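Haltport Winter Coat Swap — planning meeting, Jan 29, 2021

On the call: Danylo, Zoia Sirko, Solomiia, Inna, and me (Zoia Holovko) typing as fast as I can, so forgive the spelling!

Danylo went first with money. We have nearly 4000 left from the fall sale, and he wants 2000 of it kept back for rent on the Ernow Street hall. All fine with that. I asked if we could spend 100 on decent hangers (the wire ones drive me nuts) and got a yes.

Solomiia has been going through the donations. Lots of kids' sizes, hardly any men's larges — she'll ask at the Jibrin school.
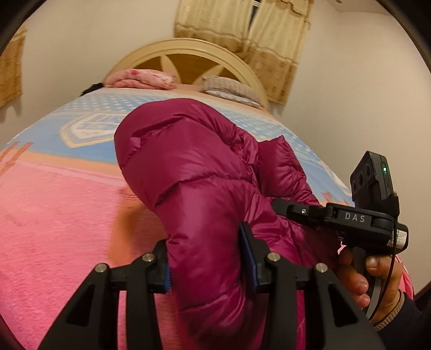 Magenta down jacket on a bed.

Inna brought up washing down coats again. We went back and forth for ages and settled on low heat with a couple of tennis balls in the dryer. She'll write it up for the flyer.

Pickup will be by time slot, with masks on and the side door open. Zoia S. is making the sign-up sheet.

Still to do: Danylo calls the hall, I order hangers. Next call in March, same link.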